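Care & Cleaning / Kitchen Sinks / Single Basin

Section 2. Daily use and cleaning of the basin area

This section applies to the Skiltberg deep single-basin sink in brushed stainless steel, fitted in a dark polished countertop with a pull-down faucet.

2.1 Before washing

1. Move cups and utensils that are already clean to the drying rack on the left.
2. Empty food remains from bowls before they go into the basin.
3. Stand bottles upright in the basin with the cap on until you are ready to wash them. A bottle lying on its side can roll over the drain.
4. Keep the dish soap and the sponge on the back ledge, within reach of the faucet. 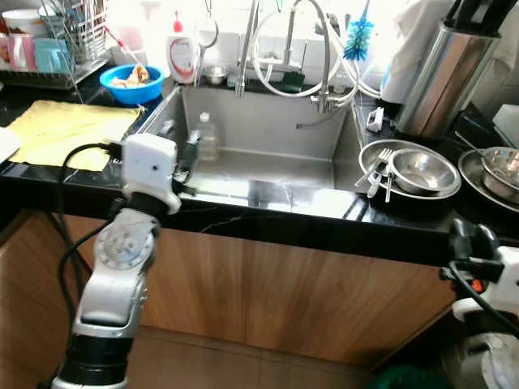 Hipólito Navarrete asks whether the cap should come off first. Remove it at the moment of washing and clean the cap separately, with the sponge. Use the bottle brush for the inside only.

CAUTION: Do not leave steel wool on the basin floor. Particles will rust and mark the surface.

2.2 Washing

1. Pull the spray head down into the basin before opening the valve.
2. Wash drinking glasses first, then cups, then steel plates and bowls.
3. Rinse along the grain of the basin walls, from the back toward the front lip.
4. Let the hose return slowly. If it does not retract fully, check that the weight under the counter moves freely - see Section 13.

NOTE: The hose is 900 mm long. Do not extend it by force.

2.3 Counter on both sides

1. Set steel plates and bowls to the right of the basin. Forks and spoons may rest over the plate rim, handles clear of the basin.
2. Keep food that is still to be eaten on the left, in its own bowl and away from the spray.
3. Fold or lay the drying cloth flat beside the rim. Replace it every 24 hours.
4. Wipe the rim under the clip-on soap holder once a week.

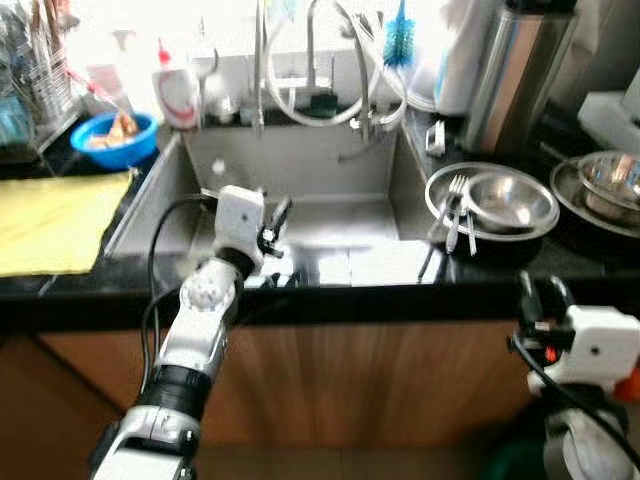 Jarlath Fahy reports that water spots on the black countertop came back within a day until he began drying it with a second, dry cloth. This is the recommended method in hard-water areas.

CAUTION: Do not use chlorine bleach on the basin or the faucet. If bleach is spilled, rinse at once with plenty of cold water and wipe dry.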